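Home | Set-Up | Daily Use | Faults and Recovery | Spare Parts
Updated February — by the Vindham documentation desk

Section 13. When an arm stops partway through a garment

Sooner or later one of your arms will stop with a garment still in the work area, and the Caklow panel will show fault 19 (grip load out of range). Please don't worry, it's the most common fault we get letters about, and it nearly always clears with a little patience. Dark, slippery clothes and crowded hamper poles are the usual culprits.

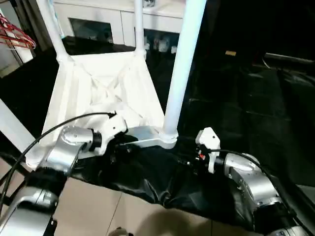
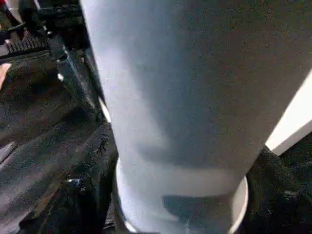
Black fabric near the hamper frame in the first view; a wrist camera view in the second, with black material on both sides of a pale cylinder.

CAUTION: A stopped arm is still a powered arm. Keep your fingers, sleeves and hair well away from the grippers and wrist joints until you have finished step 2, even if everything has been still for a good long while.

1. Press the red stop button on the Caklow panel. Leave the garment alone for now, however tempting it is to give it a tug.

2. Turn the main switch to OFF and wait for the panel light to go out. The arms have brakes, but they may sag a touch — so stand to the side, never underneath.

3. Look at both grippers in turn. Check for cloth folded in behind the fingers, and for a finger resting against a pole or a bar.

4. Turn the release knob on the affected gripper by hand, slowly, until the fingers let go. Ease the cloth out along the line of the fingers.

5. Follow each cable back from its gripper with your eyes and make sure it can move freely.

6. Move the hamper back to its floor marks, step outside the work area and switch on again. Choose RECOVER, then HOME.

Note: If fault 19 comes back right after homing, check the gripping pads. We suggest new pads every 2,000 cycles, and sooner if the grooves look worn down or full of lint.

Note: Never raise the grip limit to get past this fault. Write down the time it happened and the kind of garment, and send both to our Wurov service desk.

Vindham Home Automation, Wurov | Contact service | Copyright Vindham | Back to top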